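Tirkach Two-Arm Bench Kit

Supplied by Eltura Automation
Product code: TK-2B
Availability: to order, usually six weeks
Page last revised February 2018

Overview

The Tirkach is a pair of small robot arms on a shared control box, sold as a kit for teaching rooms, product testing and light handling jobs. It is meant for cups, bowls, cartons, small tools and similar household or packaged goods. It is not suitable for machining, welding or lifting heavy parts, and we will not supply it for those uses.

Each arm has its own gripper and can be run alone or together with the other. Most customers buy the kit because they want two arms without paying for two controllers. If you only need one arm, look at the Tirkach Single, which uses the same gripper and the same software.

What is in the box

Two arms with grippers fitted
One control box with mains lead
Two clamp plates for bench mounting
Cable set
Spare finger blocks, one set per gripper
Hex keys
Printed setup guide and a licence card for the Ghoneim software

The bench, the computer and the objects you want to handle are not included. A list of tested computers is available on request.

Grippers

The grippers are parallel jaw type. Finger blocks are held on by screws and can be changed in a few minutes with the hex key supplied. The standard blocks are flat faced and suit most rigid and slightly soft items. We also stock a curved block for bottles and a narrow block for cutlery and pens, both sold separately.

Grip force is set in the software and can be saved for each object. For thin plastic drinking cups we suggest starting at the lowest setting and going up one step at a time until the cup no longer slips. Too much force will push the wall of a thin cup inwards. With stiffer tumblers the standard setting is normally fine.

Tapered cups are a common question. They can be held from the side, just under the rim, with one finger on the near face and the other round the far side. Holding them lower down works too, but leaves less room between the gripper and the table when the cup is set down.

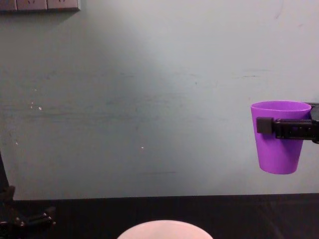

Mounting and space

The kit needs a level bench that does not rock. Clamp plates fit worktops up to 52 mm thick. For anything thicker, ask us for the long bolts, which are a no-charge item if ordered with the kit.

Leave a clear space behind the arms so that the elbow joints can swing freely. If the bench is against a wall, set the rear limit in the software before the first run. The guide covers this on the page headed First Power-Up. Check that cables cannot be caught between the arm and the bench edge at full reach.

A dark, matt bench covering is useful if you plan to add a camera, as pale objects stand out well against it. Any non-slip mat will do. Avoid glossy tops under strong overhead lights.

Software

The kit runs on Ghoneim, which is also used on our other bench products. Movements can be entered in three ways: by guiding the arm by hand, by typing positions, or by using the drag controls on the screen. Recorded movements can be copied from one arm to the other and mirrored.

The licence card covers two computers. Updates are free for as long as the product is on sale. The last full update, in December, added per-object grip settings and fixed a fault where the left arm lost its home position after an emergency stop. Kits bought before then should be updated before use — the old version will still run, but saved grip settings will not carry over.

Customer notes

Nilmini Pramanik runs a test room for a housewares company and has used the kit for more than five months. Her notes to us, printed with her permission:

"We use it for repeated pick and place on cups and bowls. Setup took most of a day, longer than the guide suggests, mainly because our bench was not level. Since then it has been steady. The fingers mark easily but the marks wipe off. I would like a quieter fan in the control box, as it sits next to my desk. The mirrored movements save a lot of time. Changing blocks is simple, though I have lost one of the small screws already and would buy extras at the start."

Spare screws are sold in bags and are listed under Parts, item TK-S5. The fan is the same in all current control boxes and we have no quieter version at present.

Service and warranty

The warranty is two years on the arms and control box. Finger blocks, cables and fans are treated as wearing parts and are not covered. Repairs are done at our Zollport workshop. Please keep the original packing, as arms sent back loose in a carton are often damaged on the way.

Before returning anything, contact Mohcine Tahiri in technical support with the serial number and a short note of the fault. Many faults can be sorted by resetting the home position or reseating the gripper cable, and he will go through both with you by phone.

Ordering

Orders are taken by email or phone. Schools and colleges may order on account. Delivery within the mainland is included in the price; for islands and overseas addresses, ask for a quote first. Setup on your premises can be booked as an extra and takes one working day, provided the bench is in place and there is a mains socket within reach of the control box.

Related items

Tirkach Single
Curved finger blocks, pair
Narrow finger blocks, pair
Long clamp bolts
Ghoneim extra licence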